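### 6. Applying Skuka Peel-and-Stick Wall Panels

Read section 2 before opening the rolls. Panels from different batches may vary in shade; check the batch code on each core.

**Caution:** Switch off power to any outlet in the work area at the breaker before removing the cover plate.

1. Wash the wall with mild detergent, rinse, and let it dry overnight. Fresh paint must cure for 23 days before panels are applied.
2. Fill dents and sand flush. Wipe off all dust with a lint-free cloth.
3. Draw a plumb line one panel width from the corner, less 1/4 inch. Do not use the corner itself as a guide.
4. Cut the first panel to wall height plus 2 inches.
5. Peel back the top 6 inches of liner. Align the edge with the plumb line and press from the center outward.
6. Pull the liner down in short stages, smoothing each stage with the felt squeegee. Do not stretch the film.
7. Trim at the ceiling and baseboard with a new blade.

**Note:** Villa patterns (brick, tile, plank) have a fixed horizontal repeat. Match the second panel to the first at eye level, then work up and down. Sturnutik solid colors need no matching.

#### 6.1 Inside corners

Do not wrap a full panel around an inside corner. Cut the panel so that 1/4 inch turns onto the next wall, then start the next wall with a new plumb line and overlap the turned strip. With brick patterns, carry the mortar lines across the corner at the same height on both walls.

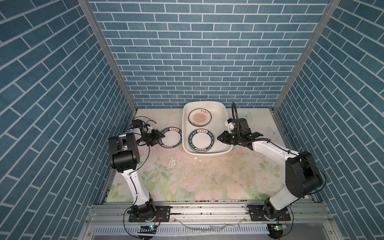
A reader of the previous edition, writing from Plidthorpe, reported that the overlap lifted at both corners within a month and asked whether the strip could be left out. It should be kept. Lifting at the overlap is usually caused by film bonding poorly to film; apply a thin bead of vinyl seam adhesive under the top layer and roll it firmly.

#### 6.2 Repositioning and removal

A panel can be lifted and reset for 6 hours after application. After that, warm the film with a hair dryer on the low setting and peel slowly at a flat angle, starting from a top corner.

**Caution:** Do not use a heat gun. Excess heat shrinks the film and may release the paint beneath it.

Remove leftover adhesive with warm soapy water. For solvent cleaners, see section 9.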